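Trorkell studio, back wall: gallery

Filed under: Interiors / Walls & Finishes / June 13, 2025

Quick one, more words when I get a minute. Bhupendra Saxena wanted a quiet gray behind the work table, nothing shiny. 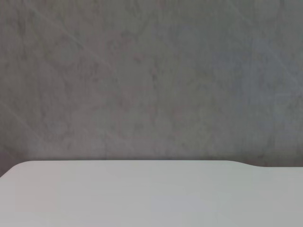
Gray no. 4 in the end, after 5 sample boards and a lot of back and forth with Mohit Uniyal. Cloudy is the word. Darker patches, lighter patches, a bit of warm brown in places and bluer toward the right. Faint pale streaks running diagonal, easy to miss. Pale smooth top in front so the wall does teh talking. Dark line along the back of the table, I like it, Mohit wants it gone. Still arguing. Samples are at the Etham shop if anyone wants to see the color in person, ask for the Saxena board.

Recent galleries
Tumach hallway, first coat
Etham shop shelves
Saxena kitchen, February
Paint leftovers, 40 jars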